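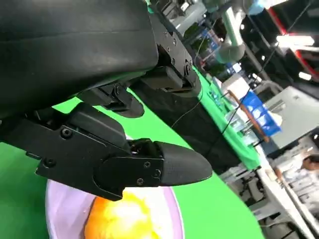 3. Methods

3.1 Setting

The work was carried out in community pharmacies in and near Furnberg. All of them fill prescriptions into amber vials and hold finished orders on a pickup shelf until the patient comes in. When an order is not collected within the store's holding period, the vial goes back to the regular shelves as return-to-stock. The holding period differed from store to store, and we did not ask anyone to change it for the study.

Every store used the Gekard dispensing system to print labels. Those labels carry the drug name, strength, quantity, and a bar code. When a vial is returned to stock, the patient's name has to be covered or removed, and the lot number and expiration date have to be added if they are not already there. Gekard can print a second label for this, but the step has to be started by hand, and several stores used handwritten stickers instead.

3.2 Sample

We examined 500 return-to-stock vials. They were taken from the shelves in shelf order, starting at a point picked from a random number list for each store. Vials holding controlled drugs were left out, as were liquids, unit-of-use bottles, and anything kept in the refrigerator. A vial that was dispensed while the visit was under way was skipped and the next one on the shelf was taken in its place.

Visits took place in October, during normal opening hours. Stores knew the month but not the day. One store asked us to come back in the afternoon when the morning was busy, and we did so.

3.3 Label check

Each vial was read twice by two members of the study team, who worked separately and did not see each other's sheets. The readers recorded whether the lot number was present, whether the expiration date was present, whether both could be read without a magnifier, and whether any part of the patient's name was still visible. A date that gave only the year was recorded as missing. A lot number that was partly covered by tape was recorded as present if all of its characters could be read.

Where the two sheets disagreed, a third reader looked at the vial and that reading was used. The vial stayed in the store at all times. No patient names were written down. If a name could be seen, the readers noted only that fact and told the pharmacist on duty.

3.4 Scoring

Vials were put in one of three groups. A complete label had a readable lot number and a readable full expiration date. A label with no usable date was put in the second group, whether or not the lot number was there. The third group held labels with a usable date but no usable lot number. On this basis 300 vials were complete, 47 had no usable date, and the remaining 153 had a date but no usable lot number. The visible-name item was scored separately and did not affect the grouping.

We treated the missing date as the more serious fault. A vial without a lot number can still be pulled in a recall if the store removes all stock of that drug -- wasteful, but safe. Without a date, the pharmacist has little to go on except the original fill record, and in stores using Evivport for pickup tracking that record had to be looked up in a separate program.

3.5 Limits of the method

The check covered what was on the label and did not test whether it was correct. We did not compare lot numbers against purchase records, and a wrong date would have been scored the same as a right one. Tablets from two lots may also have been combined in one vial, and the label check would not have picked this up.

Figure 2. Gripper finger with hex screws and a rounded black fingertip pad.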